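Second shooter or not? (wedding in June)

marmaladehill
Posted April 15, 2019

Hello all, long-time reader and first-time poster, so do be gentle with me! My daughter is getting married at Arnley in June and we've booked Pramila Sandhu for the photographs, whose work we just adore (she did my niece's wedding and I still well up at the one of her dad on the steps). She's now asked whether we'd like a second photographer for an extra £477, and I'm going round in circles. We've 70 guests, one venue, no church. Is it worth it?
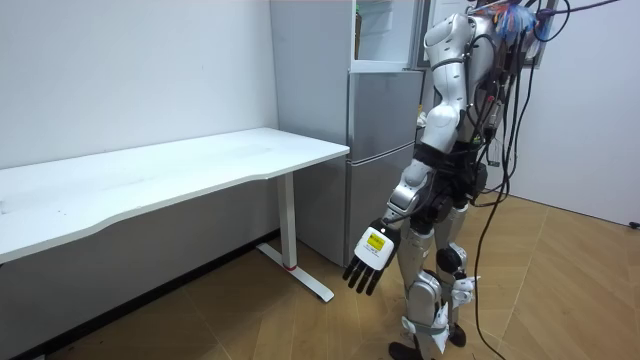

I should add that the groom is getting ready at the Mowat, a ten-minute drive away, and he says he isn't bothered about having his tie photographed. His mother is very bothered indeed, bless her.

TobyW_Lindeo
We had a second at ours and I'd do it again tomorrow. All my favourites are hers, the little sideways ones of people laughing during the speeches while the main chap was pointing at the top table. You can't be in both places, can you? We ended up with 800 pictures and I've looked at every one.

pennyfarthing
I'm going to disagree with Toby, sorry love! 800 pictures is an awful lot for 70 guests. We had one photographer for a bigger do than that and didn't miss a thing. I'd put the money into a longer day with Pramila, so that she's still there when the dancing gets going and the aunties have taken their shoes off.
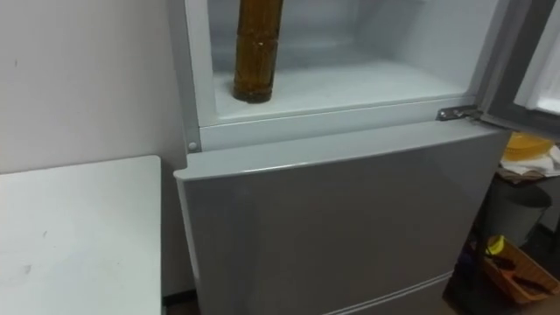

And do ask what the album costs before you settle anything. Ours was a Jiton one with the linen cover, and it came to far more than we'd put by.

TobyW_Lindeo
Fair point on the album, Penny, but a longer day doesn't get you the groom's mum doing his buttonhole, and she'll want that one on the mantelpiece.

marmaladehill
Oh, you're both so kind, and I'm now more muddled than before! I'll ring Pramila tonight and ask whether she'd do the second person for the morning only.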